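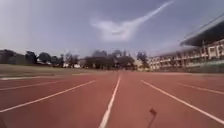 Inicio · Diario · Archivo · Contacto

Categoría: Robots con reglamento

2023-03-20

Hoy tocaba repasar las normas de pista de Zutgate antes de soltar el vehículo por su calle. Son 8 páginas, y la regla cinco dice que nadie pisa el tartán con el robot armado. La seis dice quién puede pisarlo en ese caso. Las escribí yo, así que me ahorro la carta de protesta.

La que más me gusta sigue siendo la de velocidad: en recta, la que permita frenar antes de la línea siguiente. En Pretthorpe la querían con decimales. 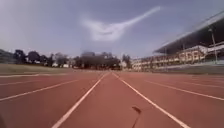 El redactor de normas

Toda mancha oscura en la calle se trata como obstáculo hasta que alguien la mire de cerca. Parece una manía de viejo, pero un palito y una grieta se parecen mucho desde lejos — y el robot no tiene por qué saber más que yo. Queda apuntada como incidencia 426, con su casilla de «revisado» vacía.

Mañana, la parada de emergencia. Wovetti pide que el botón se pruebe al empezar y al acabar. De acuerdo en lo primero. De lo segundo ya discutiremos en julio.

Última actualización: hoy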